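The Long Way Round to a Key

By Gilang Ong
May

My grandmother kept every key she ever owned in a biscuit tin, and when she died the tin came to me, along with a note in her looping hand that read "some of these still work." I have carried it through two house moves and one divorce, and I couldn't tell you what a single one of them opens. That tin is the reason I found myself on the early train to Brurneck one Thursday, with a flask of coffee between my knees, going to talk to people who care about locks a good deal more than I do. 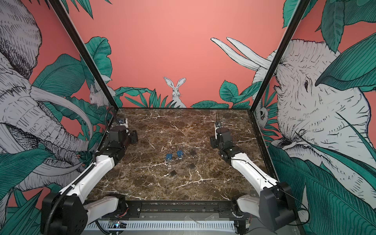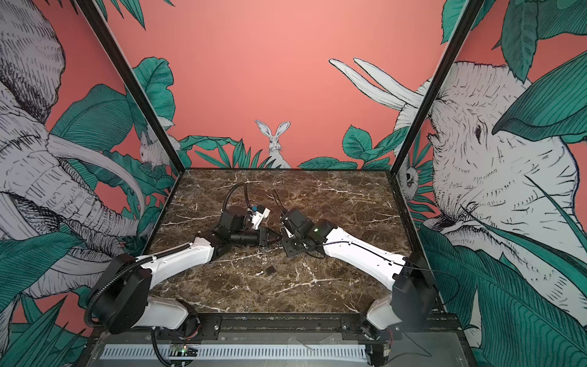
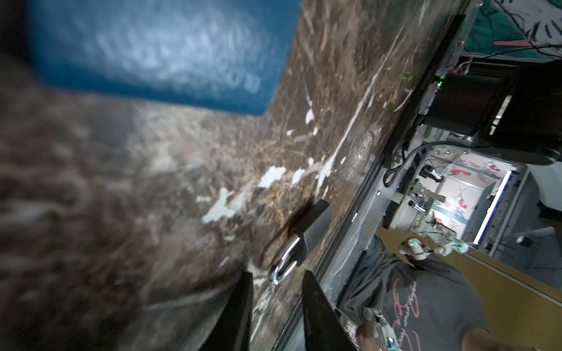

Brurneck used to be a lock town the way other places were shoe towns or glass towns. At the height of it, in my grandmother's girlhood, the Borklow works employed 1,000 people, and you could set your kitchen clock by the whistle. Now there's a bakery in the old gatehouse (very good rye, I came home with two loaves) and the long brick sheds are mostly apartments. But up a lane behind the church, Tomos Bowen still cuts keys by hand, and if you bring him something odd he'll put the kettle on first and look at it second.

I brought him the tin. He tipped it out onto a dish towel and went quiet for so long that I started apologizing for wasting his morning.

"No, no," he said. "I'm only saying hello to them."

Tomos learned the trade at Borklow as a boy of fifteen, sweeping up filings under a foreman who never once called him by his right name. He can tell a suitcase key from a piano key by weight alone, with his eyes closed, and did so for me several times over, plainly enjoying himself. Most of mine turned out to be for furniture. A wardrobe, a writing desk, a tea caddy, something he thought might have been a clock. People locked everything then, he said, even the sugar, and it had less to do with thieves than with children.

I'd never thought about that, how much of a house used to be shut. My own front door opens with a code, and my desk drawers don't lock at all. I asked Tomos if he missed the old days and he gave it real thought – he's a man who gives everything real thought, including whether you'd like another biscuit – and said he missed the noise, and the walk home with the others, but not the cold.

After lunch he sent me down the hill to see Wafula Shirima, who runs the little museum on Poon Street and has cataloged 253 locks so far, with a back room still to go. Her favorite is a church lock as long as my forearm, with a key you'd need both hands to turn. Mine was a tiny brass thing from a diary, made for a girl called Mevel, whose name is scratched on the back. Wafula has the lock and no diary. She used to lie awake over it, she told me, and then one winter she decided the girl had a right to her privacy and she's slept fine ever since.

What I liked most about that room was how worn everything was. The brass had gone soft and pale around each keyhole where somebody had missed it in the dark, night after night, for years. You can't fake that sort of wear, Wafula says, though dealers certainly try.

I caught the last train back with the tin on my lap. Tomos had tied a paper tag to every key he could name and left the others bare, and he kept one – with my blessing – that he wanted to think about over the weekend. He telephoned on my way to bed a few nights later. It was for a bread box, he said, and he was almost sure of it.

Related stories
The Button Sellers of Borklow Hill
Heikki Mäkelä Mends a Church Clock
A Winter Among the Ropemakers
Kibet Simiyu on Letters We Never Throw Away

Contact us | Copyright, all rights reserved | Back to top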